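How to label grasp points for cloth pickup with two arms

Most failed folds in our tests could be traced to the first grasp. The steps below cover the labeling method we use at Dornby to train the grasp predictor, which we call Tridusance. You need a bimanual setup, a fixed camera and a way to step through recorded episodes.

Step 1. Record the episodes. Drop the cloth on the work surface from a different height each time and do not straighten it. Use one plain fabric for the first batch. We recorded 2,725 episodes in total, but the predictor was already usable well before that.

Step 2. Find the contact step. Go through each episode until the fingers close, then back up seven steps. Label that earlier image, while most of the cloth outline is still clear. A dark gripper over dark fabric is hard to separate once the two overlap.
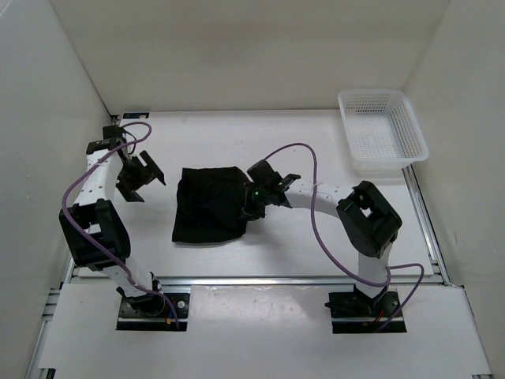

Step 3. Mark two points per episode: the grasp point and the nearest corner. If a corner is folded under, mark where the visible outline turns and set the "hidden" flag. Do not guess at the true corner.

Step 4. Record which arm made the grasp. Leave the other arm's field blank if it did not touch the cloth – a zero will be read as a position.

Step 5. Train on the labels with the supplied config. Hold out 30 episodes and keep them out of every later run as well, or the scores can't be compared.

With nearest-corner labels added, first-grasp success on our held-out set was 79 percent. Nikola Janevski wrote the labeling script, and its keyboard shortcuts are listed in the readme. Folding and placing in a basket use separate labels and are covered on the Fatetti page.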